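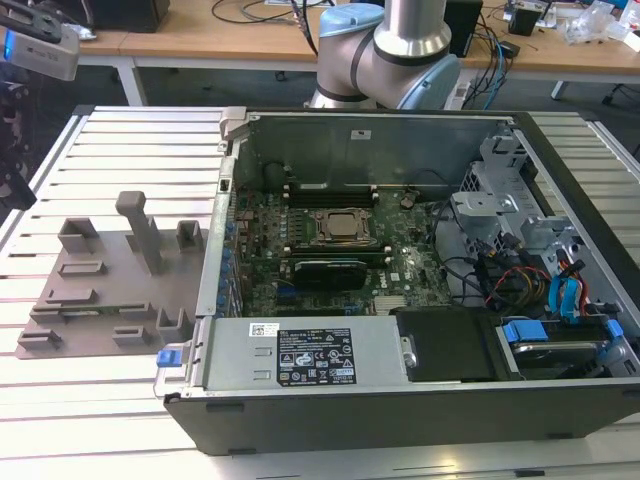
Computer refurbishment is the work of taking used computers, testing and repairing them, and preparing them for a new user. It is different from recycling in the strict sense, where a machine is broken down and its materials are recovered. Most refurbished machines come from offices and schools, which replace their equipment on a fixed schedule even when it still works. Desktop towers are common in this trade because they open easily. With the side panel removed and the case laid down, as with the Dell board shown at the start of this article, a worker can reach the memory slots, the processor socket and the coin-cell battery from above. Laptops need more time for the same work, and very small desktops are somewhere between the two.

Terms

Several words are used for almost the same thing. "Used" normally means that the machine is sold as it was found. "Refurbished" means that it was tested and, where necessary, repaired. "Remanufactured" is a stronger word and suggests that the machine was brought back to the condition of a new one, but sellers do not all use it in the same way. Many sellers also give a grade for the outside of the machine, usually a letter. The grade speaks of scratches and marks and says nothing about the age of the parts.

Process

The work starts with intake. Each machine receives a number, and its model, processor, memory and storage are written down. Machines with broken cases or signs of liquid are often put aside for parts.

The second step is the removal of data. A simple deletion of files is not enough, for the files can often be recovered. Hard disks are overwritten by a program, while solid-state drives are usually cleared with a command which is built into the drive. When a drive does not respond to these methods it is destroyed, and some owners ask for this in every case. A certificate is then given to the former owner.

After this the machine is cleaned and tested. Dust is blown out of the fans and heatsinks, old thermal paste is changed, and the memory is tested for some hours. Capacitors are checked by eye, as a swollen top is a known sign of failure. The small battery that keeps the clock running is cheap and is frequently replaced without a test. Power supplies are tested under load.

At the end an operating system is installed. The license can be a difficulty. Some licenses stay with the machine and others belong to the company that bought it, so the refurbisher must find out which kind it is. Free systems based on Linux are used where no license can be passed on.

Example of a local program

The town of Rorndale opened a refurbishment program with the firm Kalinowski, which already repaired office printers there. In its first period the program took in 3470 computers from public offices, and 577 of them could not be repaired and were sent to recycling. The others went mainly to schools and to families with low income. The neighboring town of Surnstead joined in August of the following year and uses the same workshop. Records of both towns are kept in a stock program with the name Fanus. The workshop asks 68 dollars for a desktop with a screen and gives a warranty of two years. This is longer than what is usual in the trade, where a few months is more common.

Environmental effect

A large part of the energy connected with a computer is used when it is made, and for this reason a longer life generally lowers its total effect. The advantage becomes smaller when an old machine uses much more electricity than a new one and is switched on all day. For a computer used a few hours a day, this difference is seldom important.

Limits

Refurbishment cannot solve every problem of age. New versions of operating systems may refuse older processors, and parts made in a special shape for one manufacturer, such as some power supplies, are hard to find after production stops. Machines without security updates should not be connected to the internet.

See also: Electronic waste; Data erasure; Right to repair

Last edited 17 Feb 2021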